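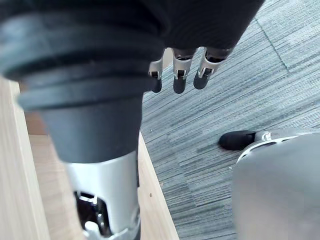
Tak's safety lead told us flat out that a rule people can't remember with their hands full isn't a rule, and I've come to agree. Our first handling standard at Grultmont ran to 22 clauses. We wrote it, we were proud of it, and then we watched people skip most of it!

4.2 What we kept, and what we dropped

So we cut the list to 10 and tried again over 124 sessions at the Terton site. The clause that did the most work was the dullest one: before power comes on, both hands get parked with the fingers clear of any surface, and the operator says "clear" out loud. Figure 3 shows two of our hands over the carpet, next to the wooden surface, with the black fingertips we ask operators to check under clause 6 (nicks, grit, anything coming loose).

Figure 3. Silver-jointed fingers with black tips, near the forearm housing.

We also dropped the written sign-off between short breaks. I argued for keeping it - I lost, and the logs back up my colleagues. Missed checks fell from 573 under the old list to 22 under the new one, over the same number of sessions. The Trastcombe group runs a stricter version with a second person at the stop button, and we'd like to try that next. Clause 9, on loose sleeves and covers, still needs better wording.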